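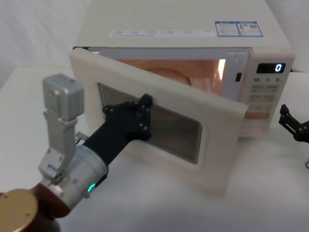
Door work on a countertop microwave, left gripper flat against the door.

Trostau Kitchen Bench

Can a machine handle the chores yet? Some of them, yes, and the Trostau bench is built so you can find out which ones on your own tabletop. It's a two-arm setup for labs, schools and serious hobby shops that want to try real kitchen jobs with ordinary appliances.

Microwaves are our favorite place to start! Everyone knows how to use one, and yet there's so much going on - a door that swings on its own path, a turntable plate to load, and a keypad full of small buttons sitting close together. Pushing a door is well within reach today. Picking up a full bowl of soup and setting it down level is a lot harder, and we'd still keep a towel handy.

Leonie Gruber wrote the Clonari task set that ships with the bench. It covers doors, drawers, buttons, lids and wiping, and you can add your own chores (please do, we love seeing them). Folding laundry is in there too, marked as experimental, and it earns that label.

What you get
2 arms with grippers
Braltari controller and cables
Clonari task set
Printed setup guide

Good to know
Table depth: 90 cm or more
Table width: 182 cm
Setup time: about 2 hours
Appliances and table not included

Spare gripper tips are made by Gajewski and can be ordered separately. The next Clonari update, with more dishwasher tasks, is due in February.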